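Trudlow Makers Forum > School and Club Robotics > Two-arm table setting task, need opinions

tobias_q
Posted in March, 4:10 pm

I help with the after-school robotics club at Brestley. We have 6 students this term and one bench with two arms on a shared rail. Their project is to get the arms to set a place for one person: mat, napkin, plate, then cutlery. They do it by teleoperation first, and later they want to train a policy on the recordings.

Where we are stuck is the cloth. The students disagree on whether to keep it in the task or swap it for something stiffer. The mat is the work area and both grippers have to reach it.
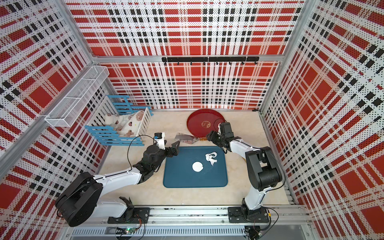
Both arms over the teal tray, cloth on the right, white disc on the left.

The plan was for one arm to hold a corner while the other pulls it flat. So far we have 40 recordings and I would call very few of them good. Has anyone done cloth with a student group, and was it worth it?

sowerby_g
4:32 pm

Graham Sowerby here, I ran the Skivumel school league for a few years. Drop the cloth. Students at that level lose interest when the same step fails over and over. Give them rigid objects, let them finish a whole task, then bring cloth back next term if they ask for it.

Also, is the crib supposed to be in there? If you are going to train on camera images I would clear out anything that isn't part of the task.

tobias_q
4:41 pm

The crib is from the other task (put the blanket away). The students share the bench so it stays. They wanted background objects in the data anyway.

bianka.simon
5:05 pm

I disagree with Graham about the cloth. My group spent two months on folding and it was the part they talked about at the open evening. They learned more about grip width and approach angle from a washcloth than from any block stacking.

What I would change is how it starts. If it starts out twisted like that, you are asking them to do two jobs, untangle and then flatten. Start with it flat and off to one side. Have them move it onto the mat with both arms. Add the crumpled start later.

sowerby_g
5:18 pm

Two months is most of a term. Some clubs only meet once a week.

bianka.simon
5:24 pm

Ours met once a week. They still finished.

lsala
6:02 pm

What are you doing about the plate? Flat discs are hard with parallel fingers. Our students at Mbeki kept pushing theirs around the table until we put something soft under it so the finger could get below the rim. A napkin works fine for this if it's spread out first.

tobias_q
6:15 pm

Same problem for us. The order they are using is napkin, then plate on the napkin.

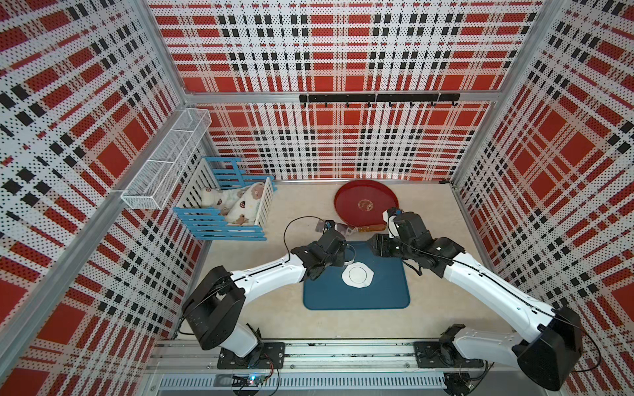 Plate on the napkin. Left gripper has the thin ring, knife is in front of the red tray.

Everett is the student lead on this one and he has an account, so I'll let him answer the detailed questions.

e_montoya
6:40 pm

Hi, Everett Montoya. The napkin doesn't have to be perfect for us. The rule we wrote is that the plate has to be fully on the napkin and the napkin has to be fully on the mat. Wrinkles are ok.

We label each recording right after we make it. Good, usable, or throw out. Two people have to agree or it goes in throw out. That's why the good count looks low.

lsala
6:52 pm

That is a sensible rule. Keep the throw out ones in a separate folder though, don't delete them. We deleted ours and then wanted them for comparison.

sowerby_g
7:03 pm

Is that knife a real one? It has a wooden handle and it looks like a kitchen knife to me. We only allowed plastic cutlery, and that was written into the league rules.

tobias_q
7:11 pm

An adult places it and an adult takes it out, and students stay out of the booth while the arms are powered. But I take the point. I'll see if we can find a butter knife with a thick enough handle. The thin ones slip.

bianka.simon
7:20 pm

Wrap the handle with 4 turns of rubber tape. It comes off clean afterward.

sowerby_g
7:26 pm

I still think the cloth is the wrong place to spend a term, but with a pass rule like Everett's it's less of a problem than I thought. How long is one recording?

e_montoya
7:34 pm

Some 2 minutes if we don't drop anything. We are going to try Bianka's flat start next meeting and keep the crumpled ones as a separate set. I'll post the counts.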